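Draststead linen drive passes 1,000 pieces and wants more blankets

The folding tables at the Ginting Hall in Draststead have hardly been clear since January, and the people running the town's linen drive couldn't be happier. The count reached 1034 pieces this month, all of it donated by local households and all of it headed for families moving into their first apartment after a stay in temporary housing.

The drive is the work of Farel, a neighborhood group that started out lending kitchen gear and moved into towels, sheets and blankets when people kept asking for them. Last winter it gave out 162 pieces in the whole season. This year the shelves filled so fast that a second collection point opened across the river in Drostovstead, and that one is doing great too.

"I thought we'd get a few bags of old pillowcases," said Sérgio Fonseca, who coordinates the sorting. "Then a woman pulled up with her entire guest room in the back seat. Beautiful stuff! We had to go find more shelves."

Everything that comes in gets looked over for stains and tears, then folded and matched into sets. A set has bedding for each person in the household, bath towels, two hand towels and a blanket. Folding takes up most of the day, and there is a house style: thick, flat layers with the rounded fold facing out, so a stack can be grabbed off a shelf without coming apart.

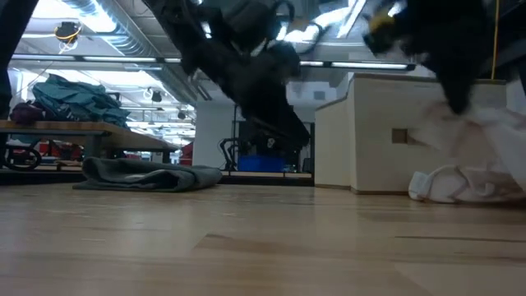

Do donated linens have to be new?
Used linens are welcome as long as they are washed, dry and free of holes, and faded colors are fine.

Blankets and other bulky pieces get rolled. Begoñe Ortuño brought the idea with her from years of packing for camping trips, and she has won over nearly everyone at the hall. A rolled blanket slides into the end of a bag after the flat pieces are in, she said, and it takes a lot less wrestling than a folded one.

"You start tight and you stay tight," Ortuño said. "If the first turn is sloppy, the whole roll is sloppy – and then you might as well start over."

She is giving a short rolling lesson at the start of each afternoon session, at 2 p.m., and anyone can walk in. Kids are welcome and tend to be very good at it.
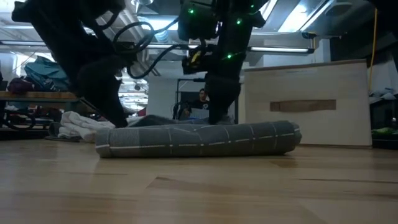

A patterned gray roll at the linen drive, with a folded white towel beside it.

So far 39 households have received full sets, and the next batch is being packed now. Bath towels are in good supply. Twin sheets and warm blankets are the big needs, along with sturdy bags with handles, and Fonseca said he would gladly take crib sheets – those go out the same day they come in.

Donations can be dropped off at the side door of the Ginting Hall or at the Drostovstead collection point during afternoon hours. Please tie sheet sets together with string or tuck them inside one of their own pillowcases. Pillows and mattress pads can't be accepted at either location.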